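Building services: laundry bay and ceiling plant

The filters in the ceiling cassettes over the open-plan floor are to be cleaned in December, together with those in the ducted air handler. Reiko Shimada is arranging access and will confirm the order of work by email. Anyone with fabric on the tables should fold it and cover it before the ladders come in, as lint and filter dust both settle quickly on white cotton.

The opportunity is being taken to restate the settings for the laundry bay. Cotton sheets and covers are washed at 40 degrees with a spin speed of 800. Dark items go in a separate load. Detergent is the unscented Matora powder, one level scoop per load; liquid should not be used in the drawer. Loads are to be taken out when the cycle ends – fabric left in the drum overnight creases badly and has to be washed again before it can be used for folding.

Clean fabric may be heaped on the wooden table for sorting but should be folded and shelved by the end of the day. The standing fans may be used for airing, on the lowest setting, provided the cables are kept clear of the walkway.
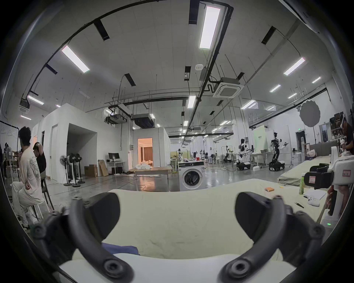

The open-plan floor, with the washing machine and sorting table at the centre.

Flattened cardboard should go to the Brulska store, bay 22, and should not be leaned against the enclosures. Replacement door seals for the washing machine are held by Nnamdi Jibrin on extension 958. Faults with the lighting panels go to Yiğit Sezer, quoting the nearest enclosure.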